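**Zonadska Two-Level Shelf and Parts Bin, Set-up Guide**
Section 3: Stocking the shelf and filling the bin
Revised 6th November

This section applies to stations that have already been assembled and leveled in accordance with Section 2. Staff should read the full section before moving any stock. Part numbers refer to the Andton spare parts list.

### 3.1 Before you begin

1. Confirm that every bolt on the black metal frame is hand-tight and has then been turned once more with the supplied wrench.
2. Wipe both yellow shelf surfaces with a dry cloth. Solvent cleaners must not be used.
3. Set the storage bin on the floor beside the shelf. Leave enough carpet clear for one person to turn around while carrying a shoe part in each hand.
4. Bring the cartons to the station one at a time. Read the number printed next to the barcode and enter it on the station sheet before the carton is opened.

**Note:** The printed number is to be copied in full. Where a scanner is available, scan the barcode and then check the first digits by eye.

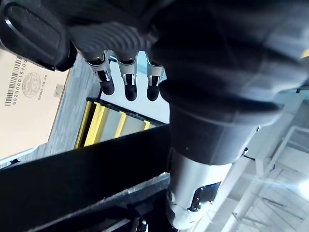

Salgado has asked for one change to step 4, namely that the number be entered a second time when the carton is emptied, as its stockroom received two sheets in June that could not be matched to any delivery. The change has been accepted for the Salgado site only. All other sites shall continue to make a single entry.

### 3.2 Loading the shelves

The upper shelf is reserved for soles and insoles. The lower shelf is reserved for small parts, meaning the round discs and the dark blocks. The two groups are not to be mixed, even for a short time.

1. Lay each sole or insole flat on the upper shelf. Place the first toward the far end and work back toward the near end.
2. Leave a hand's width between one piece and the next. Pieces that overlap will mark each other.
3. Place the discs at the far end of the lower shelf. They may be left in a loose group if the shift is to use them the same day.
4. Place the blocks at the near end of the lower shelf in rows.
5. Check that nothing projects past the front edge of either shelf.

**Caution:** Do not exceed 100 pounds on either shelf. The load is to be spread along the full length.

Where the upper shelf is fitted at a slope, start at the low side so that later pieces do not slide onto earlier ones. A shelf that lets parts slide when it is not being touched is set too steep and must be lowered by one hole at each end of the frame.
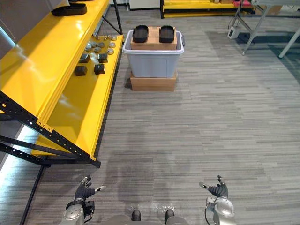 Lowering the shelf requires two persons. One supports the panel while the other withdraws the pins, near end first. Reload only when all pins are seated and the panel no longer rocks under light pressure.

### 3.3 Preparing the bin

1. Inspect the rim and handles for cracks. A cracked bin is to be withdrawn and replaced (part 492).
2. Raise the bin slightly off the floor. A pallet board or a low flat carton is suitable.
3. If cardboard is used across the top as a temporary rest, lay it so that it is supported on both long sides.
4. Hold each sole by its edge and check the inner surface for scratches before it is set down.

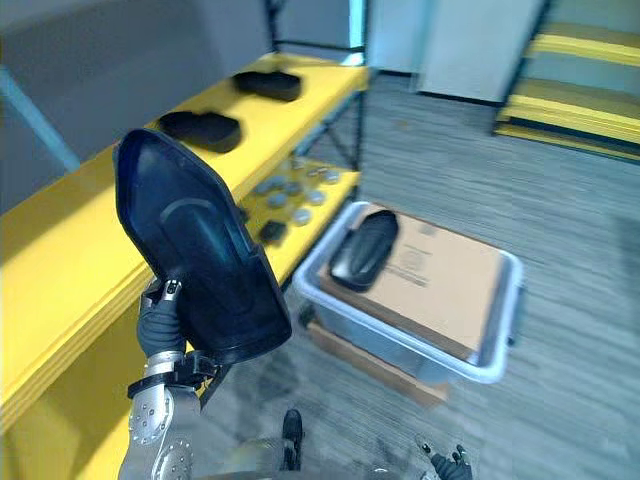 Zonadska Set-up Guide, Issue 3, page 659

5. Lay insoles on the cardboard singly. Do not stack them there.
6. Remove the cardboard before any part is placed inside the bin.

### 3.4 Transferring parts by carton

An open carton may be kept inside the bin when parts are to be carried to the Lirnurell bench. Turn the carton so that its printed side can be read from the working position. Shoe uppers are held upright during transfer, toe end up, and are not to be squeezed at the collar. Cables lying on the floor near the bin are to be moved aside and secured before anyone walks the route.

**Note:** Parts resting on top of a carton are considered not yet transferred and shall not be entered on the sheet. 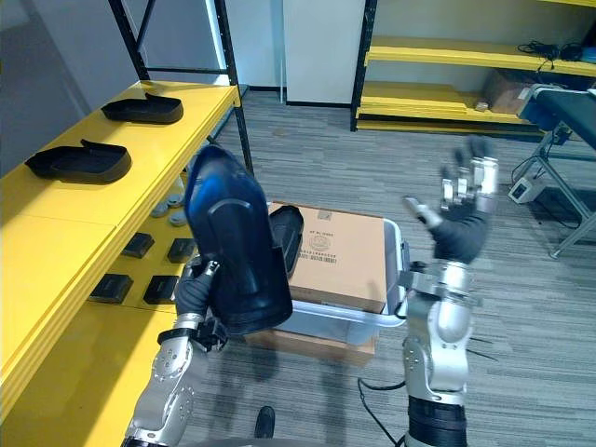 According to Lirnurell, the note in 3.4 should stand as written, but its own staff prefer to mark such parts in pencil and confirm them in ink at the bench. This practice is permitted, provided that no pencil entry remains on the sheet at the end of the shift.

### 3.5 End of shift

1. Return unused soles and insoles to the upper shelf.
2. Gather the discs into their tray.
3. Flatten empty cartons and take them to the collection point.
4. Sign the station sheet and file it with the previous day's.

For adjustment of the diagonal braces, see Section 4.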